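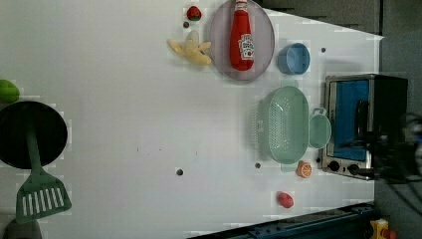 Figure 1. Play kitchen items on the table, with the toaster oven at right.

Does a Play Kitchen Teach Sorting? A Second Look at the Pordale Claim
Term project report, 12/12/19

Background
The handout we were given for the Pordale unit says that children who play with pretend food "naturally learn to group objects." Our group doubted this from the start. The handout gives no source, and the word "naturally" does a lot of work in it. We wanted to see whether the items themselves even suggest clear groups.

Materials
The set mixes toy food with kitchen things. The food includes a banana with its peel partly open, a strawberry, half an orange and a red bell pepper. The rest includes a round plate, a light-blue bowl, a mint-green colander and pot, a black frying pan and a green slotted spatula. The red ketchup bottle gave us the most trouble. Is it food, or is it a container? We argued over that for most of one class.

Method
We wrote 12 sorting rules and tried each one on paper. A rule passed if every item fit in one group and only one. Color was the first rule and the weakest. It puts the strawberry, the pepper and the ketchup together, which looks fine until you notice that the colander and pot then make a group of their own just for being mint green. A child sorting this way may have learned colors – we can't say they learned anything about kitchens.

Results
"Goes in your mouth" and "holds something" both sounded good and both failed on the ketchup. The Qiu checklist, which we borrowed from the class folder, has a box for "mixed use," but we think that box hides the problem. Anything awkward can be put in it.

Limits
We tested rules, and no children took part. The Tesa worksheet asks for a score out of 109, and we left it blank. A score that exact would claim more than we know. The claim in the handout may still be true – we just found no reason in the toys to believe it.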